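Estthorpe 부품기술부 기술원(계약직) 채용 공고
조립 보드 및 끼워맞춤 부품 제작·관리 담당

근무지: Karnville 사업장 Skurnik동 시험실
고용 형태: 계약직 18개월, 평가 후 연장 가능
모집 인원: 1명
접수 마감: 3월 말 금요일 18시

1. 직무 개요

부품기술부는 핀·구멍 끼워맞춤 과제용 조립 보드(내부 명칭 Ranasinghe 보드)를 설계하고 제작한다. 보드는 흰색 직사각형 판재이며 표면에 부품 위치를 지정하는 윤곽선이 들어간다. 판 위에는 흰색 고정 플레이트와 파란색 부품을 배치한다. 채용되는 기술원은 도면 확인, 부품 출력과 후가공, 치수 검사, 보드 초기 배치, 마모 부품 교체를 맡는다.

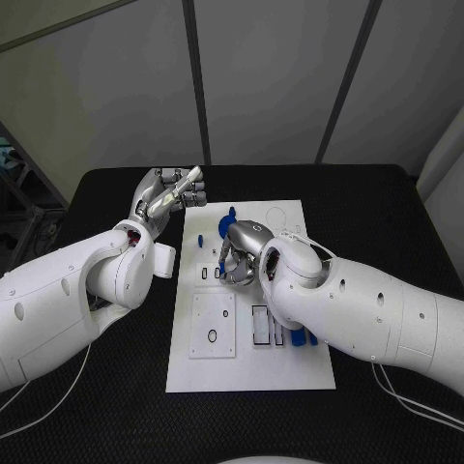 조립 보드와 파란색 원기둥 핀, 슬롯 윤곽선

보드 한 종에 대한 작업은 도면 개정 번호를 확인하는 것으로 시작한다. 개정이 바뀌면 윤곽선의 위치와 플레이트 구멍의 공차가 함께 바뀔 수 있으므로 이전 개정의 부품을 섞어 쓰지 않는다. 폐기 부품은 별도 상자에 모아 매주 기록 후 반출한다.

2. 담당 업무

가. 부품 제작
- 핀, 원판, 기어의 출력 및 지지대 제거
- 모서리 버 제거, 접촉면 연마
- 로트 번호 부여 및 보관함 분류

나. 치수 검사
- 핀 외경과 플레이트 구멍 내경 측정
- 끼움 여유가 도면 범위를 벗어난 부품의 분리
- 측정값의 대장 입력(연간 입력량 4000건)

다. 보드 관리
- 부품 초기 배치 및 배치 상태 기록
- 판면의 긁힘, 윤곽선 지워짐 점검
- 고정 플레이트 체결 상태 확인
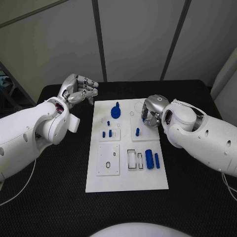
초기 배치 절차는 담당자의 재량에 맡기지 않고 배치표에 따른다. 배치표에는 부품별 좌표, 세움 여부, 방향이 적혀 있으며, 배치를 마친 뒤 표와 판면을 한 항목씩 대조한다. 상단 구역은 대조할 때 오류가 잦은 곳이다. 중앙 가까이에 파란 기어가 눕혀져 있고 그 중심에서 짧은 핀이 올라오며, 기어 오른쪽에는 큰 원과 작은 원의 윤곽선이 인접해 있어 두 원에 대응하는 항목을 바꾸어 읽기 쉽다. 지원자는 이런 종류의 대조 작업을 반복해서 수행하는 데 무리가 없어야 한다. 배치 오류가 발견되면 해당 회차의 기록에 오류 코드를 남기고 처음부터 다시 배치한다.

3. 자격 요건

- 기계, 금형, 메카트로닉스 또는 관련 분야 전문학사 이상, 또는 동등한 실무 경력
- 버니어 캘리퍼스, 마이크로미터, 핀 게이지 사용 가능
- 2차원 도면과 기하공차 기호 해독 가능
- 소형 플라스틱 부품의 출력 또는 사출 업무 경험
- 색 구분에 지장이 없을 것

4. 우대 사항

- 끼워맞춤 공차 설계 경험
- 지그 및 고정구 제작 경험
- 측정 데이터의 스프레드시트 자동화 경험
- 영문 작업표준서 작성 경험
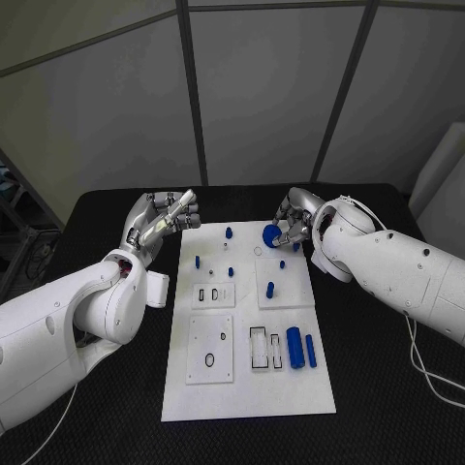
5. 근무 조건

근무 시간은 평일 9시부터 18시까지이며 점심시간 1시간을 포함한다. 교대 근무는 없다. 입사 후 첫 6주는 수습 기간으로 하고, 이 기간에는 검사와 배치 업무만 수행한다. 출력 장비는 장비별 안전 교육을 이수한 뒤에 사용할 수 있다. 급여는 사내 기술원 급여표를 적용하며 경력 산정 결과에 따라 호봉을 정한다. 작업복과 보안경은 회사에서 지급한다.

6. 실기 평가

서류 합격자는 Skurnik동에서 실기 평가를 받는다. 평가 항목은 핀과 플레이트의 치수 측정, 배치표에 따른 보드 배치, 측정 기록 작성이다. 측정 공구는 현장에서 제공하며 개인 공구는 반입할 수 없다. 판정은 측정값의 정확도, 배치표와의 일치 여부, 기록의 누락 여부를 기준으로 한다. 소요 시간은 점수에 반영하지 않되 제한 시간을 넘기면 해당 항목은 미완료로 처리한다.
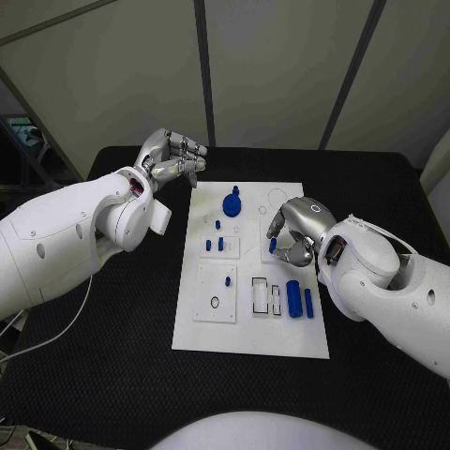
지난 채용에 응시한 한 지원자는 배치 자체보다 기록 양식이 까다로웠다며, 측정값의 소수 자릿수를 어디까지 적어야 하는지 사전에 알려 달라는 의견을 보내왔다. 이에 따라 이번 평가부터 기록 양식 견본을 서류 합격 통지와 함께 발송한다. 자릿수는 견본에 표시된 대로 적고, 측정이 불가능한 칸은 비워 두지 말고 사유 코드를 기입한다.

7. 제출 서류

- 이력서(자유 양식)
- 경력기술서: 취급한 부품의 재질, 크기, 요구 공차를 명시할 것
- 최종 학력 증명서 또는 경력 증명서
- 직접 작성한 검사 성적서나 도면 사본(선택, 기밀 사항은 삭제 후 제출)

서류는 하나의 PDF 파일로 묶어 Estthorpe 채용 페이지의 "부품기술부" 항목에 등록한다. 우편 접수는 받지 않는다. 제출 서류에 허위 사실이 있으면 합격을 취소할 수 있다. 전형 결과는 합격 여부와 관계없이 등록한 전자우편 주소로 통지한다.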